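Progress report, pen sorting cell, Brutby site
Oct 15, 2024
To: Gudrun Hinrichs
From: Theda Rieger

Short one, sorry, writing this between runs.

Where we are: the arm still does the basic task, pens off the table and into the mesh cup. Budget fine. Schedule not fine -- we lost 7 days to the gripper fault and I don't see us getting them back in October.

The fault. Double picks. Gripper closes on two pens when it should take one, controller reads the grip as good and carries on. No alarm, nothing in the log. First came up in the long run, some 300 cycles in, then three times in one afternoon. Second problem, probably related: servo runs hot after a double pick becuase it keeps squeezing. Jannik Albers smelled it before the software noticed anything. Power pulled by hand. No one hurt, no burn marks, but that counts as a safety matter and I have logged it as one.

Pen task, gripper and mesh cup: 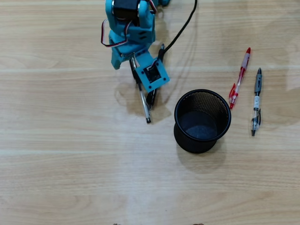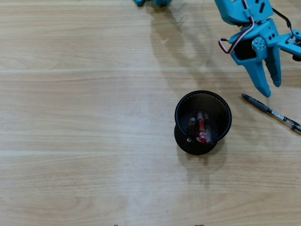

Henk Van Damme read the draft and disagrees with me on the cause. He thinks the finger opening is fine and the trouble is in the close command, which goes to a fixed position whatever is between the fingers. Wants a current limit set before anyone touches the mechanics. Fair point. Will try his way first.

Next:
Current limit on the gripper servo, cutoff tested by hand
Grip width check before every lift
Spare servo from Kesen, ordered, no date yet
No unattended runs untill both checks pass

Need from you: an OK to move the Zultico demo back by the same 7 days. Dörte Pfeiffer has the new dates and can send them over today.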